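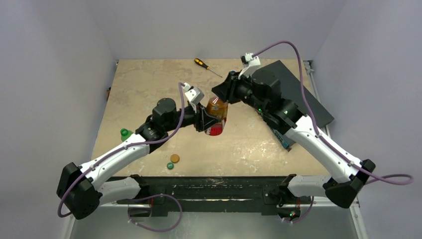
Laurinda Fonseca wrote in to ask whether a bottle still counts as the same bottle once its label has been worn down or swapped, and whether the notes say so anywhere. They didn't, and they should have, so this version of the README starts with her question. A bottle keeps its name for as long as it's the same piece of plastic or glass. If the label changes, the name stays and the change goes into the remarks column. I hope that settles it, and thank you, Laurinda, for reading the whole thing through.

Gulby Small Things

Gulby is a collection of recordings of ordinary small things being handled on a tabletop: bottles, hand tools, and the sort of bits and pieces that end up in the drawer under the phone. There are 3,172 recordings in this release. We wanted things that people really do have lying about, bought at different times and used for different jobs, so please don't expect a matching set.

What's in the folders

objects holds one plain text sheet per item, with its name, its rough size and whatever we thought worth remembering about it.
recordings holds the recordings themselves, sorted by item and then by session.
remarks holds the running notes, typed up more or less as they were written. Some of them are mine and wander a bit.

About the bottles

Bottles are the part I'm fondest of, and also the part that gave us the most trouble with names. We started out calling them by color, and that went fine until there was a second amber one. Now each sheet gives the color first, then the size, then the label if there is one. "Amber, small" and "amber, red and white label" are separate entries — please don't merge them, even if your own sorting script would very much like to.

How full a bottle is makes a big difference to how it tips and how it sits, so the level is written down at the start of each session. Where the remarks say "not noted," that means we forgot, and I'd leave those sessions out of anything to do with weight.

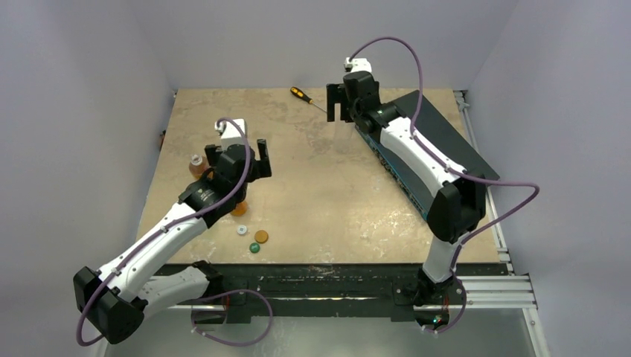
Tools have shorter sheets. For screwdrivers we give the overall length and the kind of tip, and which way the handle was facing at the start. Ryota Wada talked me into adding that last field and I grumbled about it for most of a Thursday, but he was right, and it's the one I look up most often now.

The tabletop

The surface is part of the material too. It has a mottled beige finish, and pale or brownish things can be hard to pick out against it if you're working from color alone. We wipe it down between sessions but don't try to scrub out old marks. If you need a clean background, this is probably the wrong set for you.

Known gaps

Two of the object sheets are still missing their sizes. Nothing here is very soft or very large. The spelling in remarks is uneven, and I've left it that way.

Corrections

Send them to Alvar Westerberg or to me, with the item name and session, and we'll add them to the next release in November.

Diarmuid Cullinane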